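Home | List archive | Threads | Search | Log in

Custness Household List
Thread: black clothes on the bed – where do they go??
Posted January 3, 2022
3 replies – 20 views

> Has anybody got a way of folding black stuff that works? I mean trousers, sweatshirts, the big shapeless things. Light colors I can manage. Shirts I can manage. Then I get to the black pile and I can't tell front from back, can't find the seam, and I end up rolling it all and shoving it in the bottom drawer, where it comes out looking like a dishrag.
>
> Also do you fold on the bed or on a table? My table is too small, but on the bed everything sinks in the middle and the folds go crooked. We have the Weltex dresser with the shallow drawers so whatever I do has to end up pretty flat.
>
> Sorry if this was covered in July, I looked in the archive and gave up. There are 1,167 messages in there and most of them seem to be on grease stains.

Hi, quick one, got to be out the door in a minute.

Bed. Always the bed. I know people say table but you need the width for anything big, and half the trouble with a sweatshirt is the sleeves falling off the side of whatever you're working on. Pull the cover tight first, that takes care of most of the sinking. Not all of it.

And put something LIGHT under the black things. This was the big one for me. I used to have a navy cover on and I was folding blind. Changed to pale blue and now I can see where the edges are – same clothes, same bed, half the swearing.

For trousers, find the seam and go by that. Forget front and back. Lay the long seam straight, other leg on top, smooth it out from the middle with your hand flat. Then waist down to the knee, then once more. If your drawers are shallow stop there and don't do a third fold, it makes a lump.

Sweatshirts I do sleeves in, sides in, bottom up. Hood last if theres a hood. The thick ones won't go flat whatever you do, so those live on the shelf. 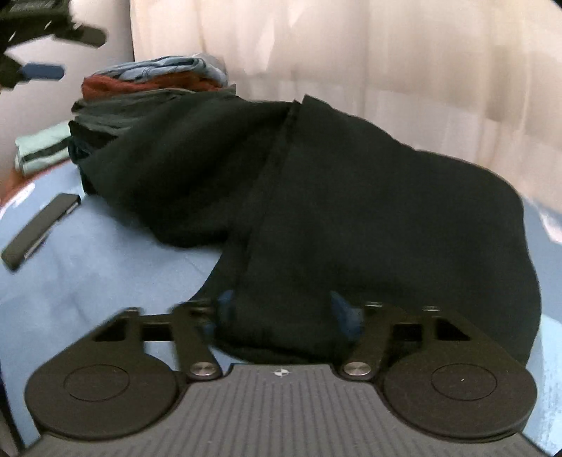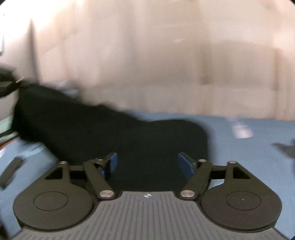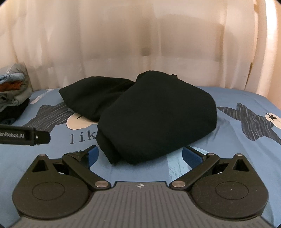

Black laundry, still in progress. The folded stack with the light blue shirt on top is in the first one.

Order matters too, a bit. I used to do the black things first to get them over with, and then they were in the way of everthing else. Now shirts and colored stuff get folded first and go in a stack, and the black ones get the rest of the bed. Light blue, dark red, gray, whatever, it all goes in one stack and I split it up when I get to the drawers. Takes two trips. Fine.

Things NOT to do, from experience:

– Don't pull them all out of the basket at once. Black on black on black and you'll fold two together. Done it. Wore one, couldn't find the other until spring.

– Don't put your phone down on the bed and then start shaking things out. You will be looking for it later, under a black sweatshirt, naturally.

– Don't bother with one of those Bavano folding boards. Mine was too narrow for adult clothes. OK for kids' T-shirts, I guess.

On the lint question that came up a while back (different thread, sorry, I'm mixing them up) – brush before you fold, not after. If you do it after you only get the outside, and then you open it up to wear it and it's all there waiting for you. Turning things inside out in the wash helps some.

For the Weltex drawers, have you tried standing things on edge? I have the Orellana ones, which are deeper, so I can't say if it would fit. Measure one folded pair of trousers against the drawer before you redo the whole lot. If it sticks up past the rim, lay them flat and overlap them like roof shingles, you can still see each one that way.

Somebody was going to post how they do long dresses, did that ever happen? I have a couple and they're just hanging on the back of the door.

OK really have to go. Will look in again tonight.

Reply to list | Previous in thread | Next in thread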